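Forum > Grippers and tooling > Budget for a second hand-held gripper?

danylo_d
Our budget's due 17 May 2018 and I've got $2,000 left! Snack packing into a white box, so bags, pouches, little wrapped things.

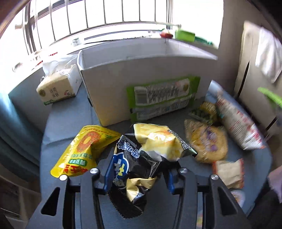 I'm leaning toward a second Kenar, plus $80 for spare finger pads.

Ileana C.
Love it, but I'd put pads first. Crinkly bags are hard on them.
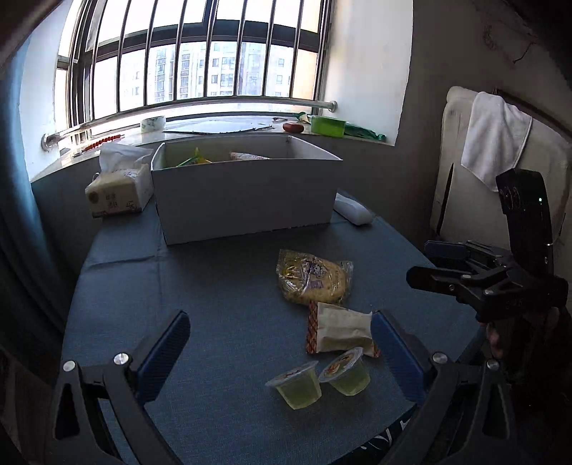 I'd budget $40 a pair and buy extra. Jelly cups want a fresh pad too!

grarell_fan
Disagree, get the Cimia. $562 and the pads come with it.

danylo_d
Ooh, does that include shipping?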